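Visit report: Dromanico open day, Hornthorpe
12/05/2026

The second half of the afternoon was given over to the assembly hall, reached by a covered walkway from the Aguirre building. Visitors were split into groups of 6 and issued with safety glasses at the door. Our group had come mainly for the fasteners, joints and covers, which Dromanico machines and fits on site under the Dunomik name.

The hall is laid out in 2 rows of benches with a parts store along the back wall. The store lists 1348 line items, most of them screws, bearings and small brackets. Each bin carries a colour tag for finish and a printed label for thread and length. Matte black and dark grey account for most of the stock. A few customers still order bare metal, and those parts are kept in a separate aisle to avoid scratching.

Torque settings are posted at every bench. Staff work from printed sheets -- the tablets tried last year were dropped, as the screens were hard to read under the lights.

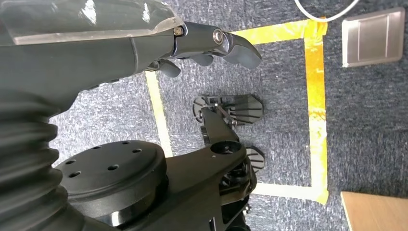 Bolt circle on a round black flange, with dark grey fingers and slotted, fan-shaped plates beyond it.

The flange has six small holes set around its perimeter and a matte top face. The flat surfaces of the link next to it have a slight shine and pick up the overhead lighting as narrow streaks, so the difference in finish is easy to judge by eye. The pivot bolt is left bright, as is the small hex-shaped screw set into the housing. A black bellows with deep folds serves as the sleeve. We asked about replacement intervals for sleeves in general and were told that it depends on dust, with the fold roots inspected first.

Smoky clear covers were discussed at the next stop. They mark easily and are wiped with a damp cloth only, no solvent.

Parking at Hornthorpe is limited and the lower lot fills early. Tea was served in the Aguirre building afterwards. The parts catalogue is available at the front desk on request, in print only.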